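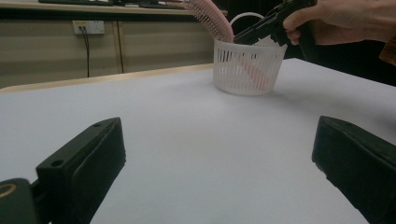

White table with a light wood edge.

Subject: Re: [havovow-list] Clarby Tonight appearance, running order and the missing verse

Hi all,

I watched the Clarby Tonight episode twice, once on broadcast and once on Alo the next morning, and took notes for those who can't get the channel.

Havovow came on after the second commercial break, at 8:44 p.m. Eastern. They did two songs. The first was "Paper Harbor," which everyone expected. The second was the Tsuji cover that started as a phone clip last July, and it was the one the host kept bringing up all through the first half. He tried to sing the chorus himself before the break and got the words in the wrong order. Lleucu corrected him from the couch and the audience liked that a lot.

The interview part ran a little over three minutes. Most of it was the usual. How did you two meet, did you expect the cover to take off, what do your parents think. Lleucu Powell did nearly all of the talking. Conceição Cunha said she still teaches piano two afternoons and that her students ask for the cover at every lesson. The host asked if they would come back as guest judges when the talent rounds start. Neither of them said yes or no. I would not read much into it, since he asks every musical guest the same thing.

The Alo version is not the same as the broadcast. On Alo the interview is whole but "Paper Harbor" fades out before the last verse. If you only saw it there, you missed the part where Conceição moves from the keyboard to the front and they finish it on one microphone. I have asked Alo support if the full song is going up. The answer I got was a form letter about playback problems.

The promo clip the show put out was at 3,066 comments when I looked. A good number of them ask who wrote the original, so if you are over there, please point people to Tsuji politely. There was some bad feeling about this last time and it would be nice to skip it.

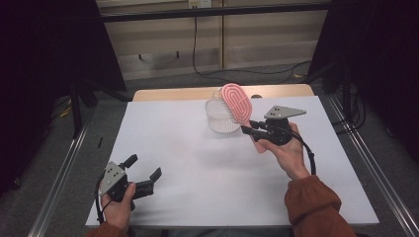

Aicha Hamdy wrote:

> Does anybody know if they sang live? I saw the promo only
> and the vocal sounds the same as the single to me, down to
> the breath before the second chorus. I don't mind if it was
> a track, plenty of guests on that show use one. I'd just
> like to know before I put it on the performance page, which
> has live and mimed in separate lists.
>
> Also, is the tour slot still 34 minutes or did they get
> more time? The page Olga Fonseca keeps has both numbers.
>
> Aicha

On the first question, the full performance was live as far as I can tell. Lleucu comes in early on the second verse of the cover and laughs, and that is not on the single. The promo is a different matter. I played it next to the single and the audio matches from start to finish, so I think the show laid the studio version over the pictures. I would put the episode under live and leave the promo off the page.

On the second, the venue schedule says 34. The longer figure was for the one hometown show, where there was no opening act. Olga, could you fix that when you have a minute?

Two other things. I need the broadcast audio from someone with a better signal than mine, because my copy drops out during the applause after "Paper Harbor." And please trim your quotes when you reply. The digest readers got the same running order three times last week.

If the judging news turns out to be real I'll start a new thread for it. Keep this one for the episode.

Ruan Magagula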